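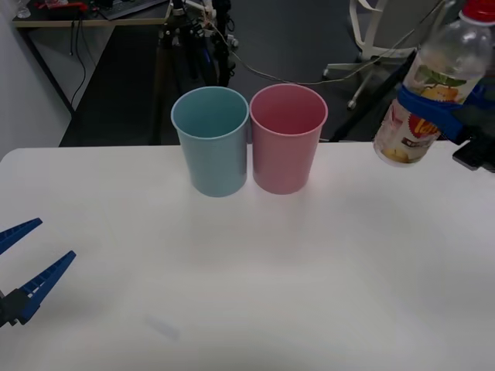
Friday 08/10/2021

So I've finally gone and done it, I've entered the Orkbridge Two-Day. Those of you who've been reading since January will remember me swearing blind that I was a time trialler and nothing else, and that bunch racing was for people with better insurance and fewer nerves. Well. The entry form was open on the kitchen laptop, I'd had a good week on the bike, and the button was right there!

For anyone who hasn't come across it, Orkbridge is a little stage race for club riders. A hill climb on the Saturday morning, a circuit race the same afternoon, and then a long road stage on the Sunday that goes out over the moor and comes back by the reservoir road. I'm in the bottom category, where I fully intend to stay. My race number came through last night and it's 456, which I've decided is lucky on no evidence whatsoever.

The training has been a bit of a mixed bag. I did one proper recce of the Sunday route a fortnight ago, with 1000 metres of climbing in it, and I felt marvellous right up until the last hill. Then my legs just went. I crawled over the top in my smallest gear, a man on an e-bike went past and said "nearly there" in that kind voice people use, and I wanted to throw my bidon at him. I'd eaten one flapjack in the whole ride. I know, I know. I've written entire posts on here about eating properly and I still set off with one flapjack in my pocket.

The thing that's worrying me more is cornering in a group. On my own I'm fine, I pick a line and off I go, but put somebody on my outside and I grab the brakes like it's a fairground ride. The Thursday night chaingang has helped a lot. I've stopped leaving such a big gap on the roundabout by the garden centre, and last week I took a turn on the front without surging off and annoying everyone, which felt like a proper milestone. The circuit at Orkbridge has a nasty left-hander just before the finishing straight though, and I keep riding it in my head at 2 in the morning.

Kit talk, then, because somebody always asks. I've moved over to the Ikton wheels I bought second-hand last winter. They're shallower than my time trial ones and an awful lot easier to handle in a crosswind - the moor road has no hedges at all, so that's decided that. I've got Lammers tyres on them, the slightly wider ones, and I've been running them softer than I used to. Comfy! I spent years pumping everything up until it pinged and I don't think it got me anywhere except to the physio.

The saddle is still my old Hadov, which has now done well over 3000 miles and has a rip down one side where I leaned it on a wall outside a café. I did try a new one in the summer and lasted two rides. If it isn't broken (and the rip doesn't count) I'm leaving it alone.

As for what I'm hoping for, I'd like to get round all three stages with the bunch in sight. The hill climb should suit me best, being basically a time trial tipped up on end, and if I don't go off like a lunatic at the bottom I might even sneak a decent time. Saturday afternoon is all about staying upright. Sunday I'm planning to sit in as long as I can, eat every half hour, and see who's still there by the reservoir. There's a feed at the village hall but I've heard people miss it every year by coming through too fast, so I'm carrying my own.

I've got one more long ride this weekend and then it's easy spinning and early nights, in theory anyway. The forecast for race week keeps changing and I keep looking at it. Does anyone know if the car park at the start fills up early? I've been told two completely different things and I really don't fancy unloading on the verge in the rain. Leave me a comment if you've ridden it before, and any tips on that left-hander would be very gratefully received.

Recent posts
Turbo trainer or wet lanes?
My first go at a chaingang
What I carry in my back pockets
Ten mile time trials and why I keep doing them
Cleaning a chain without ruining the patio
A windy Sunday on the moor road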